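Musty smell from front loader, cold washes only

ewynne
Posts: 46

Machine is a Hiebert front loader, 8 kg, three years old. I wash everything cold with liquid detergent and softener. Towels come out with a sour smell once they have been damp for an hour. Drain filter cleaned, no change. Is this the seal or the drum?

y_begay

Neither, most likely. Cold water plus softener leaves a film on the outer tub, behind the drum, where you can't wipe. Stop the softener, switch to powder with oxygen bleach, and run the hottest cycle empty. Repeat after a week.

kamberg97

Disagree on powder. In hard water it leaves residue in the drawer and the hose. Liquid is fine if you measure it. Most people use double the dose for a soft-water area.

y_begay

Liquid contains no bleach, so it does nothing for the film. Dose is a separate problem.

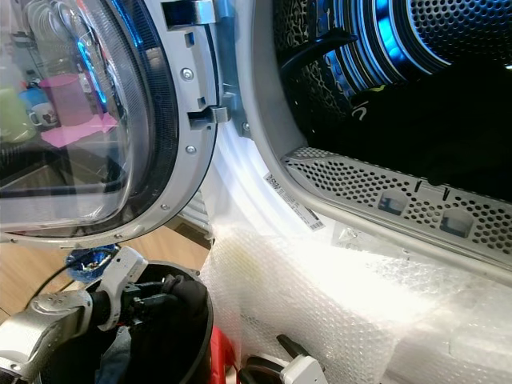

Sajib Sultana

Mine stays open like so between loads. Steel drum, perforated, so air gets through to the tub side as well. I also pull the detergent drawer out. No smell since October, and I still use liquid at 30 degrees with one hot wash a month.

kamberg97

Which supports my point. Drying matters more than the product.

josee_a

One hot wash a month is also a change from cold only, so you can't separate the two. Check what "hot" means on your model as well. The eco cotton program on my Nommont is labeled 60 and never gets there. The drum clean program does.

ewynne

Manual lists drum clean at 90. Will run it empty with powder tonight, drop the softener and leave the door open. Is vinegar worth adding?

y_begay

No. Not in the same cycle as bleach of any kind, and it is hard on the rubber over time.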